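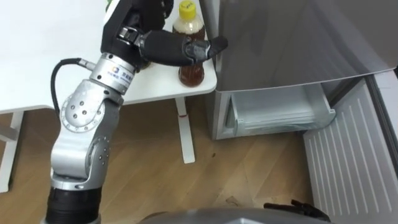 # Tistivel

Filed under: Datasets / Manipulation / Home appliances

Print this page | E-mail this page

G'day, and thanks for having a look! Tistivel is our set of teleoperated runs on fridge doors and freezer drawers, plus the bits of Python we use to clean them up. I look after the perception side and Shanti Agarwal wrote the controller, so bug her about gains (kindly - she answers faster that way).

## What you get

- 2318 episodes, 606 of them held out for testing
- joint states for arm and hand, head camera colour video, one task label each
- `replay.py`, which plays a run back in the Trirar simulator

## Getting going

Run `pip install -e .` and then `python replay.py --episode 500`. That one's my favourite for checking your install, it's nice and short.

## Known grumbles

Brushed metal is a pain. Reflections shift as the head moves and the depth estimate wobbles near door edges, so we fuse it with fingertip contact before planning a pull. Version 2 has better contact labels, thanks to Huw Trevor. Translucent drawer bins still fool the segmenter, and I'd love a pull request on that!

Contact: Angus Jardine, Tistivel maintainers | © Tistivel contributors | Back to top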